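Write the boring rules down first

I've been arguing with a mate for most of September about whether our field needs more rules. He reckons we've got too many already. I reckon we've got heaps about keeping people's hands out of the way and hardly any about the work itself, and wire sorting is my favourite case.

Everyone who has tried it knows the trouble. You tip some wire onto a table, put a few coloured bins behind it and ask the arm to sort it. Then you publish a number! At Hudano, where I spent 2 years writing test procedures, the number we were proudest of came from 1,453 picks, and I still couldn't tell you what half of them counted as. Was a pick one wire, or whatever came up in the fingers? We never wrote it down. 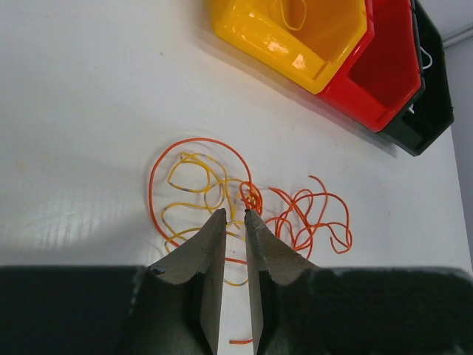 What counts as a tangle?

My first rule would be about the starting state. "Mixed wires" tells me nothing. An orange wire in a big lazy loop with a yellow one threaded through it is a completely different job from the same two lying side by side, and a tight little coil is different again. Say how many pieces there are, say which ones cross, and say who made the mess and how. The Proden checklist (a lovely document, if you can get past the formatting) has 140 items on it, and the starting state gets one line. One! Meanwhile there's a whole page on label colours.

My second rule would be about what happens between the grab and the bin. People love to score the ends of things: wire in bin, tick, wire not in bin, cross. But grabbing a knot where two colours wrap around each other is its own event, and it deserves its own column. If both colours are in the fingers, write "both". Don't call it a good pick of the yellow with a bit of orange along for the ride.

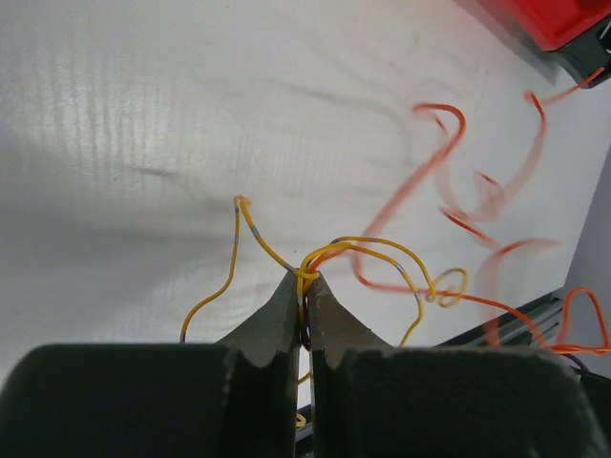

I'd want the same honesty about human help. If somebody leans in and teases a strand loose, that run is a helped run, full stop. Somboon does this well in its lab notes, with a plain H in the margin, and I've pinched the habit for everything I do now. The folks behind Timine prefer a percentage, which I find harder to read, but at least it's there.

My mate's comeback is that all this slows people down, and fair enough, it does. Filling in a form before every run is a pain, and I've skipped it myself at the end of a long arvo. I'd still take a smaller pile of results I can compare over a mountain I can't. He's promised to try my two rules on his own bench next month, provided I stop emailing him drafts.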